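布団カバー柄ノート READMEです

はじめまして、Uchidaです。家にある布と、いただきものの布と、古い通販カタログの切り抜きを眺めながら、寝具の柄についてちまちま記録してきたデータ集です。ファイルの置き場所が散らかってきたので、ようやくREADMEを書くことにしました。
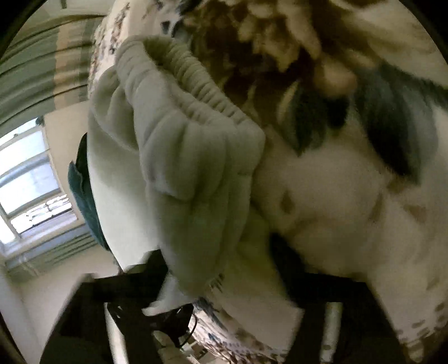
白地に茶色の大きな花、青緑の長い葉の掛け布団

名前と中身

データ集の名前は「Haltura」といいます。響きだけで決めました。意味はあとから考えるつもりが、そのままになっています。

中身は柄の記録が548件。1件が1行の表で、花柄、葉柄、幾何学、縞、無地に近いもの、の順に大きく分けてあります。このうち323件が花柄です。偏りすぎでは?と自分でも思うんですが、私が花柄好きなので、どうしても手が伸びるんですよね……。縞が好きな方には物足りないと思います。すみません。

ファイルの構成

patterns.csv が本体です。文字コードはUTF-8、区切りはカンマ。備考欄にもカンマが入っていることがあるので、表計算ソフトで開くときは引用符の設定を確認してください。私はこれで一度、半日つぶしました。

colors.csv は色名の対応表です。「こげ茶」「チョコ」「焦茶」がばらばらに混ざっていたのを、あとで寄せるために作りました。元の呼び方も残してあります。

notes.txt は雑記です。読まなくても困りません。洗濯の愚痴とか書いてあります。

old フォルダには最初の頃の表が入っています。列の並びが今と違うので、混ぜて使わないでくださいね。

列の説明

id:通し番号。欠番があります。重複を消したときに詰めなかっただけなので、気にしないでください。

motif:主な柄。「大輪の花」「小花」「つる草」「葉のみ」など。迷ったら、離れて見たときに最初に目に入るほうを書いています。

ground:地の色。白、生成り、紺など。白と生成りの境目は昼と夜で私の判断が変わるので、あまり信用しないほうがいいです(蛍光灯の部屋で書いた行には備考に「夜」と入れました)。

scale:柄の大きさ。大・中・小の3段階です。手のひらより大きければ大、親指の先くらいなら小、あとは中。雑ですが、これ以上細かくすると続きませんでした。

repeat:柄の繰り返しの幅。測れたものだけセンチで入っています。空欄はゼロではなく「測っていない」です。平均を出すときは必ず抜いてください!

source:手元の布か、カタログか。カタログの場合は紙の色あせがあるので、色の欄は参考程度にどうぞ。

memo:好き勝手に書いています。「祖母の家っぽい」みたいな一言が混ざっていますが、検索すると意外と使えるんです。

どうして始めたのか

きっかけは、実家の押し入れを片づけたことでした。出てくる布団カバーがどれもこれも花、花、花で、しかも年代によって花の大きさも色もぜんぜん違うんです。捨てる前に書き留めておこうと思って、裏紙に始めたのが8月の暑い盛り。冷房のない部屋で羽毛布団を広げていたわけで、今思うとどうかしています。

そのうち知り合いからも端切れをもらうようになり、裏紙では追いつかなくなって表になりました。Korkitzという古布の小さな店でも、店頭の布をいくつか見せてもらっています。買わないのに長居してすみませんでした(そのあと枕カバーを買いました)。

柄の分け方で悩んだところ

いちばん困ったのは、花と葉の両方が大きい柄です。花が主役なのか葉が主役なのか、広げた状態と畳んだ状態で印象が変わってしまうんですよね。結局、広げて壁に掛けたときの見え方で決めることにしました。畳んだ状態だけで見た布は、備考に「畳」と入れてあります。

次に困ったのが、地の部分に散っている点々や薄い影のような模様。これを柄に数えるかどうか。今の版では、主な柄としては数えず、備考に「散らしあり」と書く決まりにしています。古い行には書き漏れがあるはずです。

花の種類は、原則として書いていません。牡丹か薔薇か、図案化されているとまず言い切れないからです。カタログに商品名として花の名前が出ていた場合だけ、備考に写しました。

使い方の例

私がよくやるのは、ground を白に絞って motif で並べ替える、という使い方です。白地の大柄は洗濯の回数が多いせいか、手元の布だと色が抜けたものが目立ちます。あと、模様替えの前に眺めるだけでも楽しいですよ。

Flisineという自作の小さな集計スクリプトも同じ場所に置いてあります。色ごとの件数を出すだけのものです。引数は2つで、表のファイル名と、まとめたい列の名前。列名を間違えると何も言わずに終わるので、出力が空だったら綴りを見直してください。直します、そのうち。

わかっている不具合

repeat の欄に、センチではなくミリで入れてしまった行が21件あります。見つけたぶんには備考に「ミリ」と書きましたが、値はまだ直していません。

色名の「青緑」と「ティール」が colors.csv で別扱いになっています。まとめる予定です。

カタログ由来の行には、同じ柄の色違いが別々に入っています。これは仕様ということにさせてください。

利用について

個人の趣味で使うぶんにはご自由にどうぞ。手芸の下調べでも、授業の集計練習でも大丈夫です。柄そのものの権利はそれぞれの作り手にあるので、表を見て図案をそっくり再現して売る、といったことはやめてくださいね。

表を直してくださる場合は、id と直したい列だけ書いて送っていただけると助かります。全体を並べ替えた表が届くと、どこが変わったのか探すのに泣きそうになるので……。

更新の記録

2020年4月12日 READMEを追加。colors.csv の茶系を整理。old フォルダを分けました。

次は縞をもう少し増やしたいです。縞の布団カバー、眠っていたらぜひ教えてください。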